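Liste « Cuisine et vaisselle » – archives
mercredi 25 décembre 2019
par Fares Daher

Objet : Re : Faut-il vraiment essuyer à la main ?

Natsumi Yagi a écrit :

> Bonsoir à tous,
> Depuis que je suis rentrée de Chiba, je ne laisse plus rien sécher à l'air. Torchon de lin pour tout, dès la sortie de l'évier. Mes verres n'ont plus une trace et je suis persuadée que le bois des manches tient mieux. J'ai lu aussi qu'un égouttoir garde l'humidité et qu'au bout de 3 jours il faudrait le désinfecter. Je vais donc me débarrasser du mien. Quelqu'un ici a-t-il fait le même choix ?
> Natsumi

Bonsoir Natsumi, bonsoir la liste,

Je veux bien être convaincu, mais pas avec « j'ai lu que ». Lu où ? Trois jours pour quel égouttoir, dans quelle cuisine, avec quelle eau ? Chez moi, à Erndale, l'eau est si calcaire que la bouilloire blanchit en une semaine. Chez ma sœur, à 40 kilomètres, elle ne sait même pas à quoi sert le vinaigre blanc. Une règle valable pour nous deux, j'attends de la voir.

Je reprends tes points dans l'ordre.

1. Les traces sur les verres. D'accord avec toi, en partie. Le calcaire se dépose quand la goutte s'évapore, donc si on enlève la goutte on enlève la trace. Mais un rinçage à l'eau bien chaude, verre retourné et incliné, me donne presque le même résultat sans que j'y touche. J'ai comparé pendant tout le mois de décembre, une étagère essuyée, une étagère égouttée. Ma femme n'a pas su dire laquelle était laquelle. Ce n'est pas de la science, je sais, mais c'est déjà plus qu'un article sans auteur.

2. L'hygiène. Là, je ne te suis plus du tout. Le torchon qui a fait les verres, puis la planche, puis les mains, et qui pend ensuite au four jusqu'au lendemain, tu le trouves plus propre qu'une grille où l'air circule ? Il faudrait en changer à chaque vaisselle. J'ai fait le calcul pour notre famille : 50 torchons par mois, si on est sérieux. Je n'en ai pas autant et je n'ai pas envie de les laver.

3. Les manches en bois. Oui, il faut les essuyer, je le fais aussi. Mais ce qui les abîme, c'est surtout de tremper. Un quart d'heure au fond de l'évier leur fait plus de mal qu'une nuit debout dans le panier à couverts.

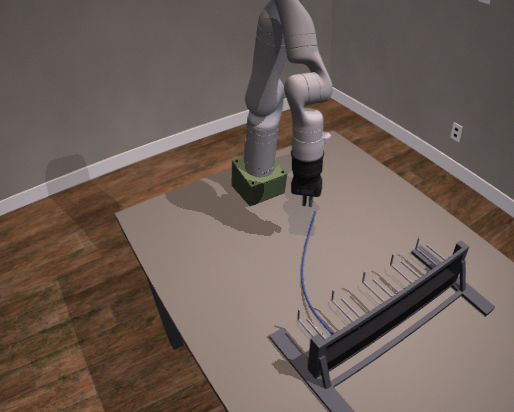

4. Se débarrasser de l'égouttoir. Attends un peu avant de le donner ! Le soir où tu auras huit personnes à table, tu empileras les assiettes mouillées sur un torchon et tu me maudiras moins que l'article.

Puisqu'on en est aux achats, un mot sur l'égouttoir Nastik dont il a été question ici la semaine dernière. 165 euros pour du fil et quatre pieds, avec une « ventilation étudiée » que la notice ne décrit nulle part. J'ai écrit au magasin pour demander ce qui avait été étudié – on m'a renvoyé la même notice. Le mien vient du Bumus, au rayon des fins de série. Les assiettes y tiennent droites, l'eau s'en va, je ne lui demande rien d'autre.
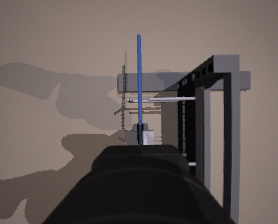 Un objet bleu, fin, et le support gris et noir à droite.

Si quelqu'un possède un vrai comparatif, avec le temps de séchage et la température de la pièce, je le lirai volontiers et je changerai d'avis s'il le faut. Sinon je garde ma grille, un coup de brosse et de vinaigre de temps en temps, et mes torchons pour les couteaux.

Natsumi, dis-nous quand même ce que donne le lin après plusieurs lavages. Les miens peluchaient tellement que j'ai fini par en faire des chiffons pour le vélo.

Bonnes fêtes à ceux qui lisent la liste ce soir,
Fares

Messages récents
- Vinaigre blanc ou acide citrique pour la bouilloire ?
- Planche qui se fend : huile ou poubelle
- Re : Re : Égouttoir Nastik, vos avis
- Cherche couvercle pour vieille cocotte
- Éponges : combien de temps les gardez-vous ?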